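Arm Notes: the bed job, and who wants to drive next

July 2019

Quick one this time, the newsletter was supposed to go out before lunch and it's not before lunch.

Most of you know we've moved off tabletops. No more blocks, no more cups. The Carkico job is bedding, which means big floppy stuff on a real bed, with a person driving both arms by remote the whole way through. Every run gets saved, joint positions plus camera plus grip, and the good ones go to Mornell for training. We have 57 good ones. Target is 300 by the end of August. So yes, this is partly a plea.

How a run goes, for those who haven't sat in the chair yet. Driver takes the two hand controllers, arms copy. Left hand left arm, right hand right arm, squeeze to close. Start pose first, always. Then you go in for the comforter, get hold of it, and work it where the task card says. Then open, back off, start pose again, press stop. Sounds like nothing. First time I tried it I had the left fingers pinching air for most of a minute and was completely sure I had cloth.
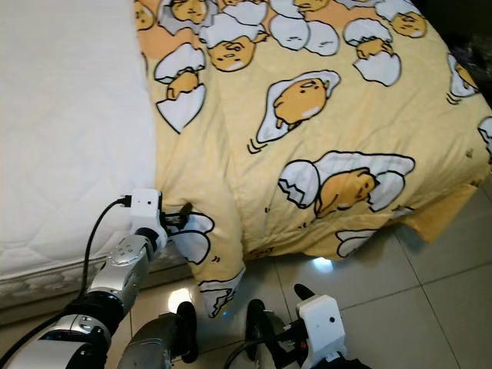
Depth is the hard part. You're looking at a flat screen and the cloth is all folds, so the near layer and the far layer look like the same layer. What works for me: come in low, come in slow, touch the mattress edge with the side of the fingers and slide until the fold bunches up. Then close. Then lift a tiny bit and WAIT before you pull. If it's slipping you'll see it right away and you can regrip without wrecking the run. A regrip is fine by the way. Mornell likes regrips, they want the model to see how you recover. What they don't want is a driver flailing for half the recording and then getting lucky.

Loose corners are the other thing. A corner that hangs to the floor weighs more than you'd think, and it'll drag the whole comforter off if you let go up top to chase it. Keep one hand holding. Move the other. I know everyone wants to do both at once, it looks great when it goes right.

Cables. Please watch the cables. There's a loop off the gripper, and if you roll the wrist too far it goes tight and the arm faults out. Fault means the run is dead, no matter how pretty it was. Two of last week's best went that way, both mine, moving on.

Speed. We've been telling people to go slow and now some of you are going REALLY slow. Pauses of five, six seconds in the middle of a reach. The model learns the pauses too. First batch back from training had a lovely habit of stopping over the bed and just hanging there, thinking about life. So: steady. Hands moving or run over. If you need to think, think before you press start.

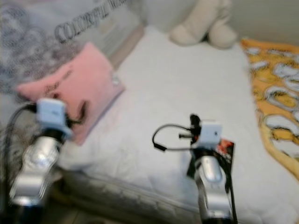
Setup between runs. Don't make it tidy the same way every time. Shift the pillow, turn it, throw the comforter down differently. We had a whole afternoon where every start looked identical and Mornell sent back a polite note saying they could use maybe one of them. Read the task card for anything that has to stay put. Everything else is fair game. Then check the camera view before you start, a lot of moving stuff on that screen goes soft if you whip the arms across, and soft video is hard to label later.

Labels, since somebody asked. After you press stop you get three buttons, good, so-so, toss. Be mean to yourself. A so-so marked as good costs us more time than a toss. And add a note if something odd happened, even just "dropped it once" or "wrong corner". Notes get read. Not quickly, but they get read.

What's next. Kaneko has the new finger pads nearly done, softer and a bit wider, and they should help with thin sheets, wich we can't really pick up at all right now. We'll try them on one arm first so there's something to compare against. If they hold up we switch both arms over and start the sheet tasks. Old runs stay useful either way, I'm told.

Also Hurnlow is lending us a second chair and controller set for August, so two people can train side by side even if only one is driving the real thing. The other gets the simulator. The cloth in the simulator behaves like wet cardboard but it's good for learning the controllers.

Sign up sheet is by the door. Slots are 30 minutes, and that's plenty, your wrists will tell you. No experience needed, we do a short walkthrough and the first few runs don't count toward anything. Evenings are wide open. Mornings are full untill further notice.

Bring a sweater, the AC in there is set for the computers.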